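Lerkeo 扉開け動作スタック リリース前点検表(シミュレーション段階)

対象:Lerkeo(軌道計画・制御)、Patrício(取っ手認識)、Brastholm(シミュレーション環境)
点検場所:Skenesham 制御室
点検者:エルメリンダ・カルドーゾ(Ermelinda Cardoso)
実施時期:7月
判定の書き方:適/条件付き適/否/未実施。コメント欄は自由記述。長くなっても構いません(今回は本当に長いです、すみません、でも見どころが多くて!)。

前回の点検から大きく変わったのは、扉を引く区間が位置制御からインピーダンス制御に切り替わったことです。ログを見るのが楽しくて、点検の予定時間をかなり超えました。実機に載せる前に必要な項目は全部このシートに入れてあります。実機側の点検表は別紙なので、ここでは触れません。

A 環境と設定ファイル

A-1 シミュレーションの物理刻みと制御周期の整合
判定:適
コメント:制御周期が物理刻みの整数倍になっていることを起動時に検査するようになりました。前は割り切れない値でも黙って動いてしまい、接触力に妙な縞が出ていたところです。今はちゃんと起動を拒否してくれます。エラーメッセージに両方の値が出るのがとても親切。

A-2 扉モデルの関節定義
判定:適
コメント:ヒンジ軸の向き、可動範囲、初期角を確認。軸の符号を反転させた扉も読ませてみましたが、計画側は右開きと左開きを取り違えませんでした。摩擦と減衰は設定ファイルから上書きできます。上書きした値がログの先頭に記録されるところまで確認済みです。

A-3 衝突形状と表示形状のずれ
判定:条件付き適
コメント:表示用メッシュと衝突用の形状を重ねて見比べました。扉の板はぴったり合っています。気になるのは取っ手で、衝突用の形状が単純な直方体の組み合わせになっているため、端の曲がりの部分で表示よりわずかに太くなります。指が見た目より手前で接触したと判定されるのはこのせいです。直すなら凸分割をやり直すのが早いと思います。
対応:次のモデル更新で差し替え。それまでは取っ手の端に掛ける試験の接触開始時刻を評価に使わないこと。

A-4 乱数の種の記録
判定:適
コメント:全試行で種が残っています。同じ種で再生したときに関節角の履歴が一致することも確かめました。並列で回した場合も一致。これがあるだけで不具合の追跡がどれだけ楽になるか!

A-5 設定ファイルの版管理
判定:適
コメント:実行時の設定が結果フォルダに丸ごと写されます。コメント行まで残してくれるのがうれしい。

B 認識(Patrício)

B-1 取っ手の姿勢推定
判定:適
コメント:縦長の棒状の取っ手で、上端、中央、下端の各位置について推定した姿勢と真値を比較しました。長手方向の向きは安定しています。扉の面と取っ手の明るさが近い条件でも、奥行き情報を併用する新しい処理のおかげで検出が途切れませんでした。ここは前の版からの進歩がいちばんはっきり出た項目です。

B-2 腕による遮蔽
判定:条件付き適
コメント:接近の後半、手首が取っ手の一部を隠す区間で推定値が少し跳ねます。追跡フィルタが吸収してくれるので動作は続きますが、共分散の出力が跳ねの大きさに見合っていません。つまりフィルタが自信を持ちすぎています。計画側はこの共分散を見て速度を決めているので、小さく出すぎるのは困ります。
対応:遮蔽率に応じて観測ノイズを増やす。修正後に B-2 と C-4 をまとめて再点検。

B-3 透けた指の扱い
判定:適
コメント:半透明の材質で描画した指を、自己マスクが正しく除外できるかを見ました。色に頼らず運動学モデルから投影して除外する方式なので、材質を変えても結果は変わりません。この設計、大好きです。

B-4 検出なしの場合の振る舞い
判定:適
コメント:扉のない環境で走らせ、「取っ手が見つからない」を返して待機姿勢に戻ることを確認。以前の版では直前の推定値を握りしめたまま接近しようとしました。今回は推定値の有効期限が切れると計画要求そのものが止まります。

B-5 座標系の名前
判定:否
コメント:ビューアの表示名と、配信されている座標系の名前が一致していません。動作への影響はありませんが、読む人が必ず迷います。私も迷いました。
対応:配信側の名前に統一。小さな修正なのでリリース前に入れてください。

C 計画(Lerkeo)

C-1 把持候補の生成
判定:適
コメント:取っ手に沿って候補が生成され、到達できないものは逆運動学の段階で落とされています。落とした理由が候補ごとに残るようになったのは大きい! 「関節限界」「自己干渉」「棚との干渉」のように読めるので、候補がゼロになったときに何を直せばよいかすぐ分かります。

C-2 扉の円弧に沿った軌道
判定:適
コメント:ヒンジ軸の推定値に小さな誤差をわざと入れて確認しました。誤差の分は手先の柔らかさで逃がしつつ、引きながら軸の推定を更新していきます。更新が収束するにつれて横方向の接触力がすっと下がっていくグラフは、ぜひ全員に見てほしい。結果フォルダの axis_update に入れてあります。

C-3 庫内の棚との干渉回避
判定:適
コメント:扉が開くにつれて庫内に空間が現れるため、占有地図を途中で更新する必要があります。更新の前後で軌道が不連続にならないことを速度と加速度の両方で確認。棚板の前縁に対する余裕も設定値どおり保たれています。

C-4 不確かさに応じた減速
判定:条件付き適
コメント:B-2 と同じ原因です。渡された共分散に対する減速そのものは仕様どおりで、計画側に直すところはありません。入力が正しくなれば適になります。

C-5 取っ手の上端を掴む条件
判定:適
コメント:意地悪な条件として、候補をいちばん上に制限して走らせました。腕が高く伸びるので肘の逃げ場が少なく、特異姿勢にも近づきます。それでも可操作度の下限を守る候補を選び、下限を守れない初期配置では計画失敗をきちんと返しました。失敗を失敗として返せるソフトウェアは信頼できます。ここの戻り値は呼び出し側で握りつぶさないでください。

C-6 計画の打ち切り
判定:適
コメント:時間切れの際、途中まで見つかった軌道を実行に回さないことを確認。打ち切りを要求した後に遅れて届いた結果も破棄されます。要求番号を照合する処理が入ったので、古い計画が紛れ込む余地がなくなりました。

D 制御

D-1 接近から接触への切り替え
判定:適
コメント:切り替えの瞬間に指令トルクが飛ばないか、波形を拡大して見ました。きれいにつながっています。切り替え直前の実測位置を平衡点の初期値に使う修正が効いています。

D-2 力の上限
判定:適
コメント:扉の摩擦を極端に上げて、開かない扉を再現しました。上限に達すると引く動作が止まり、指を開く前に手先の力を抜く手順に入ります。順番が大事な箇所なので、状態遷移のログも合わせて確認しました。力が抜けきる前に指を開く経路は見つかりません。

D-3 滑りの検出
判定:未実施
コメント:A-3 の衝突形状のずれが残っているうちは、取っ手の端での滑り判定を評価しても意味のある数字になりません。モデルの差し替えを待ちます。中央を掴む条件だけ先に見る案もありましたが、同じ版でそろえて比べたいので見送りました。

D-4 関節速度と関節限界
判定:適
コメント:限界の手前で速度が絞られること、絞られたときも手先の方向が大きく逸れないことを確認。冗長自由度のある構成とない構成の両方で走らせています。

D-5 通信遅延を入れた場合
判定:条件付き適
コメント:遅延を一定にした場合は問題なし。ばらつかせると、引き始めに小さな振動が出る試行がありました。減衰を上げれば消えますが、今度は扉の動き出しが鈍くなります。固定値で妥協するより、遅延の実測値から減衰を決める仕組みを試したいところ。やってみたい人、手を挙げてください。一緒にやりましょう。

D-6 停止要求
判定:適
コメント:接近中、接触中、引く途中、手を離す途中のそれぞれで停止を要求しました。どの状態からも保持に入り、解除後に勝手に動作を再開することはありません。再開には新しい計画要求が必要です。なお、これはソフトウェア上の停止の確認です。実機の非常停止の代わりにはなりません。別紙の点検を必ず行ってください。

E 道具とログ

E-1 再生ツール
判定:適
コメント:軌道、接触力、状態遷移が同じ時間軸に並ぶようになりました。つまみを動かすと腕の姿勢も一緒に動きます。これ、一度使うと戻れません。

E-2 ログの欠落
判定:適
コメント:書き込み先の容量が尽きた状態を再現。記録できなくなった時点で警告が出て、新しい試行は始まりません。実行中の試行は安全に終えてから止まります。

E-3 自動試験
判定:条件付き適
コメント:回帰試験29件を実行し、失敗は2件。どちらも B-2 の遮蔽条件です。原因が分かっているからといって試験を無効にせず、赤いまま残しておいてください。直ったときに緑になるのを見たいので。

E-4 手順書
判定:条件付き適
コメント:手順書の6節に、廃止した位置制御の引数がまだ載っています。7節の再生ツールの説明は新しく、とても読みやすいです。同じ調子で6節も書き直してもらえれば十分。

実機に進む前の条件

・B-2 の共分散の修正と、C-4 の再点検
・A-3 の衝突形状の差し替え後に D-3 を実施
・B-5 の座標系名の統一
・E-4 の手順書の更新
・D-5 は、ばらつきのない通信経路に限定すれば先に進めてよい

点検者から

扉を開けるという動作は、認識も計画も制御も全部少しずつ不完全なまま協力しないと成り立たないので、点検していて飽きません。今回いちばん感心したのは、取っ手に手先を寄せてから引き始めるまでのつなぎ目です。前の版ではここで計画と制御が別々の基準で「着いた」と判断していて、片方が引き始めてももう片方がまだ寄せようとすることがありました。今は接触の判定が一か所にまとまり、両方が同じ値を読んでいます。
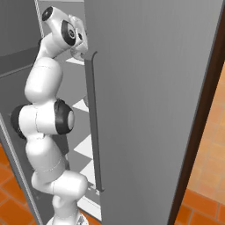 そのおかげで、調整するしきい値も一つの設定ファイルに収まりました。変更するときは接触力の波形を結果フォルダに添えて、エルメリンダまで知らせてください。波形を見るのは大歓迎です。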